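Is a whole-house humidifier worth it, or am I being sold something?

Posted by Leopoldo Contreras
Heating and Cooling, 2 replies

We moved into a 1960s ranch outside Wirnville last October and the company that services our furnace keeps pushing a bypass humidifier. The tech left me a quote and a brochure with a picture of a cracked violin on it. I don't own a violin.

His pitch was that dry air is why my throat hurts in the morning, why the floorboards have gaps, why the dog gets shocked by the couch and why my gas bill is high. That is a lot of problems for one box to fix. When I asked what my humidity was, he didn't know. He hadn't measured it. He said "you can just feel it."

So, does moist air really let you turn the thermostat down and save money? The brochure says it pays for itself and gives no numbers at all. And will I end up with water running down my windows? They are the original single panes and I can't afford to replace them this year.

The unit is a Funik, if that matters. Gas furnace, forced air, no air conditioning, slab foundation.

Cheng-en Choi

I put one of these in my last house and took it out of my current one, so take this however you like.

Before you spend anything, buy a hygrometer. Buy 2 of them, the cheap ones don't always agree. Put them side by side for a day and see how far apart they read, then move one to the bedroom. Write the numbers down morning and night for a couple of weeks in the cold part of winter. If you are sitting in the high 30s indoors, you don't have a dry air problem, whatever your couch is doing to the dog.

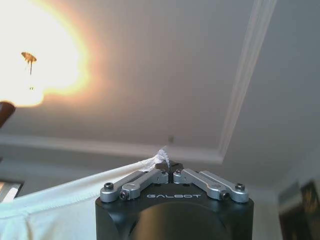 If the readings are down in the teens or low 20s, then yes, something is worth doing, but I would look for leaks first. Dry houses in winter are mostly leaky houses. Cold outside air holds very little moisture, it comes in through the attic hatch and around the outlets, you heat it up, and now it's dry air at 68 degrees. A humidifier on a leaky house is pumping water into the neighborhood. I spent $40 on foam gaskets, caulk and weatherstrip for the hatch and my bedroom reading went up 4 points. Your house might do better or worse than that.

On the savings claim, I don't buy it. Evaporating water takes heat, and in a bypass unit that heat comes from your furnace. You might feel comfortable with the thermostat a degree lower, and you might not. I kept my bills for two winters before and two after and I could not find the savings in there. I did find the water panel I had to replace every year, and the drain line that clogged.

With single pane windows I'd be very careful. On a really cold night you will get condensation on that glass well before the room feels humid, and if it runs down into wood sills every night from December on, you'll be painting them or replacing them. Whatever you set it at, you have to bring it down when the temperature outside drops. Some controls do this with an outdoor sensor. Ask if the quote includes one – mine didn't.

The floor gaps might close up in summer all by themselves. Mine did.

tse_hvac_neltton

Bypass humidifiers are fine if installed right. I've put in plenty around Neltton and most people are happy with them. Change the pad once a year, shut the damper in summer. Funik is ok, parts are easy to get. Yes he should have measured. 35% is a good setting for most homes.

Cheng-en Choi

35% with single panes at zero degrees outside? I'd like to see the windowsills in those homes.

tse_hvac_neltton

I said most homes. Obviously turn it down when it's that cold.

Leopoldo Contreras

Thanks both. Got the hygrometers. They disagree by 3 points, which is annoying, but even the lower one says 31 in the bedroom this morning. I called the company and asked about the outdoor sensor and it would be another $154. I told them I'd think about it. Going to do the attic hatch first and see where the numbers go when it gets properly cold.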